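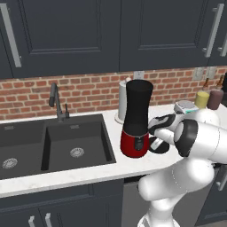
4.2 Grasp Planning near Tall Appliances

The planner runs in two stages. A coarse search samples 442 wrist poses for the target and drops any that put the arm in collision with the counter, the cabinets or nearby objects. The rest are scored by clearance and joint travel, and the best 10 go to the trajectory optimizer, which stops after 3000 steps.

Figure 2. Simulated kitchen with the gripper next to the appliance with the red base. The fingertips partly hide the black disk below them.

Occlusion of this kind is the main source of pose error in Clena. The tracker therefore holds the last confident estimate while the fingers cover the target - a choice that fails if the object slips. We follow Ogura and Wouters in widening the collision margin during this phase, but only for the wrist and finger links.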